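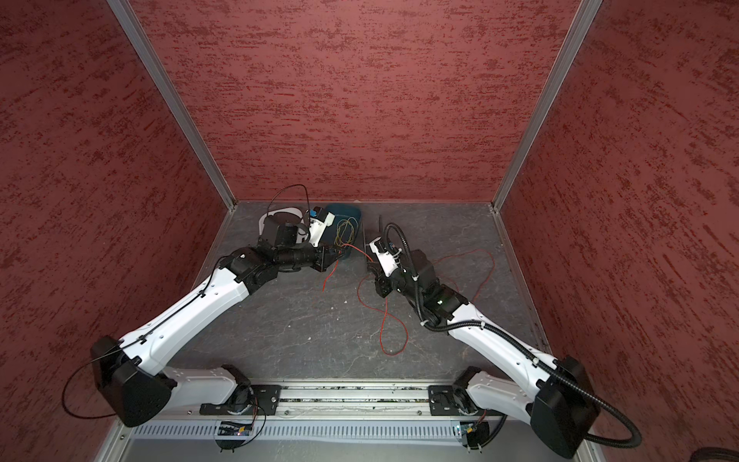
Floltcombe Facilities Services
Service Desk Record: Intermittent Loss of Hot Water, Kerkwood Building
Category: Plumbing and Heating
Priority: 2 (raised from 3)
Record owner: Shu-fen Fung, Service Desk Lead
Status: Closed, monitoring complete

Summary of the report

Occupants of the second floor reported that hot water at the restroom sinks and in the staff kitchen ran warm for a short period in the early morning and then turned cold. Supply on the ground and first floors was reported as normal. The first report was received in May. Four further reports were received from the same floor over the following days and were merged into this record.

Persons reporting the fault were asked to provide the room number, the time of day, and the length of time the tap had been running. The Service Desk thanks those who kept notes. The notes showed that the loss of hot water was most common between 7:30 and 9:00 a.m., and that supply usually returned by late morning without any action by staff.

Equipment concerned

Hot water for the building is produced by a single storage heater in the basement plant room and carried to all floors by a recirculation loop. The loop is driven by one Druvik pump, operated by a wall-mounted timer. A mixing valve at the heater outlet limits the temperature of water sent to the taps. The return line from the second floor joins the main return through a balancing valve above the ceiling of the west corridor.

Log of actions

Entry 1. Service Desk
The report was logged at Priority 3. The occupants were advised that water for dishwashing could be drawn from the first floor kitchen. Notices were placed at the second floor sinks.

Entry 2. Building maintenance
The technician attended at 8:10 a.m. The heater was operating and the tank thermostat was set correctly. Outlet temperature at the tank was within the normal range. At the second floor kitchen tap, the water reached 39 degrees Celsius and then fell steadily. The same test on the first floor gave 48 degrees Celsius, which held for the full length of the test. The heater was ruled out as the cause.

Entry 3. Building maintenance
The mixing valve was isolated, opened, and inspected. Light scale was present on the cartridge. The cartridge was cleaned and refitted. Supply at the second floor was normal that afternoon. The record was placed on hold pending confirmation from the occupants.
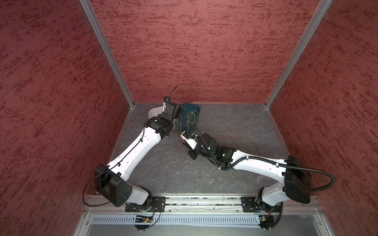
Entry 4. Service Desk
Two occupants reported that the fault had returned the next morning at 7:50 a.m. The hold was removed and the record was raised to Priority 2, in line with the standard for repeat faults. The Service Desk asked the maintenance team to carry out further tests during the period in which the fault was being reported, as all testing after 10:00 a.m. had shown normal results.

Entry 5. Building maintenance
The pump timer was checked. The displayed time was 53 minutes behind the correct time. The timer had also lost its stored program and had reverted to a factory schedule, under which the pump did not start until 9:00 a.m. by the timer's own clock. The pump was therefore off during the first part of the working day. The clock was corrected and the approved schedule was entered again, with a start time of 6:00 a.m.

Entry 6. Building maintenance
The timer was found to have lost its settings again overnight. The backup battery was tested and found to be flat. A replacement battery was fitted from stock. The settings were entered a third time and the supply to the timer was switched off for ten minutes as a test. The settings were retained.

Entry 7. Duangkaew Mechanical (contractor)
The contractor attended at the request of the Service Desk to examine the return line. With the pump running, the second floor return was cooler than the returns from the lower floors. The balancing valve above the west corridor was found nearly closed. It was opened in stages and the loop was allowed to settle between adjustments. The final position was recorded on the valve tag. Air was released from the high point of the loop. The contractor's charge was $495, which was approved under the existing service agreement.

Entry 8. Service Desk
Occupants were asked to report any further loss of hot water directly against this record. No reports were received during the monitoring period. Morning readings at the second floor kitchen tap matched those taken on the first floor.

Cause

Two faults were present. The principal fault was the flat battery in the pump timer, which allowed the clock and program to be lost whenever power to the panel was interrupted. The second was the position of the balancing valve, which restricted flow to the second floor even when the pump was running. The date on which the valve was last adjusted could not be established from the maintenance file.

The scale found in the mixing valve did not contribute to the fault. The apparent improvement after Entry 3 is explained by the time of day at which the test was made.
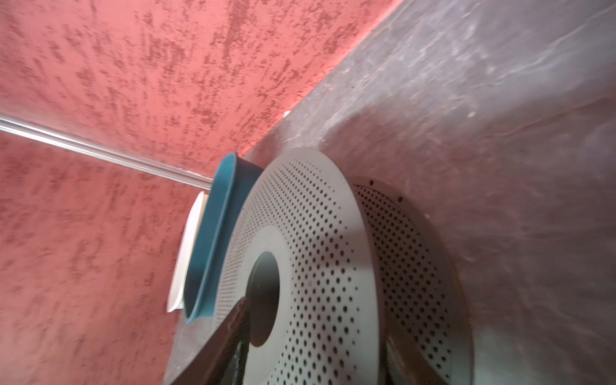
Guidance for similar reports

1. Confirm whether the fault affects the whole building or a single floor before attending the plant room.
2. Test at the time of day given by the occupant. A normal result at another time should not be used to close the record.
3. Compare the timer display with the correct time and read through the full stored schedule.
4. Measure the temperature of each return line with the pump running for at least 20 minutes.
5. Do not raise the tank thermostat or adjust the mixing valve in response to a circulation fault.
6. Record the position of any balancing valve before and after adjustment.

Follow-up items

Replacement of timer batteries has been added to the annual plant room inspection. The balancing valve tag numbers for the remaining floors are to be copied to the maintenance file. The notices at the second floor sinks have been removed.

Questions concerning this record should be sent to the Service Desk, quoting the building name and the category shown at the head of the record.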